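Akum's two-armed packing kit opens for trials

Small shops that pack their own orders have a new helper to try. Akum has opened trials of the Virnon, a benchtop kit with two robot arms that share one work surface, and after a morning with it in Povolcombe I came away really impressed!

The idea is simple. You show the arms a job by guiding them through it, and the kit learns from those runs. Akum says a basic pick-and-place job takes up to 42 demonstrations, and the software keeps 9 jobs on hand so you can switch between them from a menu. Padilla, the gift supply store hosting the first trial, has been using it to work on boxed goods going into bins. 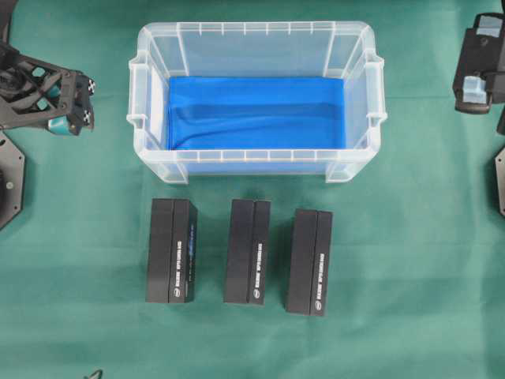

Three black boxes and a cloth-lined clear bin between the Virnon's two arms.

Boxes sound easy until you think about how many ways there are to grab one (and how many ways to drop it). Having an arm on each side means either one can take the shorter reach, and the setup screens are friendly enough that I had my own job started before my coffee got cold. The manual could use more drawings, and I'd love a longer power cord.

Trial places run for five weeks and cost $500, with the kit shipped to your door and phone help included. Akum is taking sign-ups through March. Shops need a sturdy table, a regular wall outlet and one person with a bit of patience for the first couple of days.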